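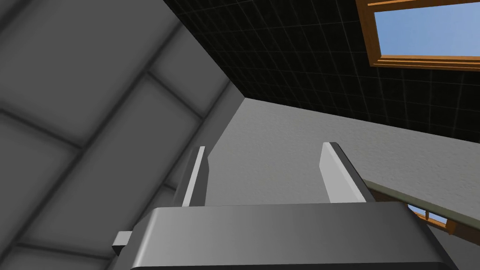 购物车放弃

购物车放弃(英语:shopping cart abandonment),又称弃购,是电子商务中的术语,指访客在网上商店把商品加入购物车后,未完成付款便离开网站的行为。与之对应的指标称为购物车放弃率,常与转化率、跳出率一并用于评估网店的经营状况和结账流程的设计。

目录
1 定义与计算
2 与相近概念的区别
3 成因
4 测量方法
5 应对措施
6 案例
7 争议
8 参见

定义与计算

购物车放弃率通常按以下公式计算:

购物车放弃率 = 1 −(完成的订单数 ÷ 创建的购物车数)

其中“创建的购物车”指至少加入过一件商品的购物车。若某网店在一个统计周期内有2,306个购物车被创建,放弃率即为未形成订单的购物车在其中所占的比例。统计周期的长短对结果有明显影响。部分顾客会在数日后返回付款,周期过短时,这类订单会被计为放弃。

各平台对“放弃”的判定时限并不统一。有的以会话结束为准,有的以加入商品后若干小时或若干天内未付款为准。因此,不同来源公布的放弃率一般不宜直接比较。

与相近概念的区别

结账放弃指访客已进入结账页面、开始填写地址或付款资料后离开,范围比购物车放弃窄。浏览放弃指访客查看过商品页面但未加入购物车。跳出指访客只浏览一个页面即离开网站。三者发生在购买流程的不同阶段,在漏斗分析中分别统计。

成因

常见成因包括:

运费、税费或手续费在结账的最后阶段才显示
网站要求注册账户后才能付款
结账步骤过多,或表单字段重复
缺少顾客惯用的付款方式
预计送达时间过长,或未予说明
退换货条款不清楚
页面载入缓慢或出现错误
顾客对网站的安全性存有疑虑

另有一部分放弃与网站设计无关。有些顾客将购物车用作收藏夹或比价工具,加入商品时并无立即购买的打算。移动设备上的放弃率一般高于桌面设备,屏幕较小、输入不便是常被提及的解释,也有顾客习惯先用手机浏览,再换到电脑上下单。这种跨设备行为若未能识别,同一名顾客会被记为一次放弃和一次独立的购买。

测量方法

网站分析工具通常以事件记录访客的操作,如“加入购物车”“开始结账”“提交付款”等,再以漏斗图显示各步骤之间的流失。会话回放和热图可用于查找具体的障碍,例如报错信息位置不明显,或按钮被其他元素遮挡。离开网站时弹出的简短问卷也是一种手段,但回答者属于自愿参与,样本存在偏差。

自动程序产生的流量会虚增购物车数量,抓取价格的爬虫尤其如此,统计前一般需要过滤。

应对措施

网店可在商品页面或购物车页面提前显示全部费用,提供免注册结账,合并或删减表单字段,并保存购物车内容供顾客日后取用。改动的效果多以A/B测试检验,即将访客随机分配至新旧两个版本,比较其完成订单的比例。

提醒邮件是较常用的挽回手段。系统在顾客离开后一段时间发出邮件,列出未付款的商品并附上返回链接。再营销广告的原理与此相近,但在第三方网站上展示。两者都涉及个人数据的使用,在许多司法管辖区须事先取得顾客同意。

案例

家居用品网店Drarasow曾将结账流程由7个步骤减为5个,移除了传真号码和称谓等字段,并把运费估算移至购物车页面。负责测试的咨询公司Rernance把新旧版本同时运行了9周,避开了九月的促销期,以免折扣影响结果。新版本的结账放弃率低于旧版本,移动端的差距较桌面端明显。

鞋类零售商Grajales采用了不同的做法。该公司保留原有结账页面,只增加免注册选项,并在订单完成后再询问顾客是否建立账户。其所用的电子商务平台Nilent后来把这一顺序设为新建商店的默认设置。

争议

部分业者认为放弃率作为单一指标的价值有限。降低放弃率可以通过提高加入购物车的门槛来实现,而订单总数未必增加。另有批评指出,一些网站以倒计时、虚假库存提示等手法催促顾客付款,这类设计属于黑暗模式,可能违反消费者保护法规。在提醒邮件中附送优惠券也有争议,熟悉规律的顾客可能有意离开,等候折扣。

参见

转化率优化
A/B测试
漏斗分析
再营销
黑暗模式

分类:电子商务 | 网络营销 | 网站分析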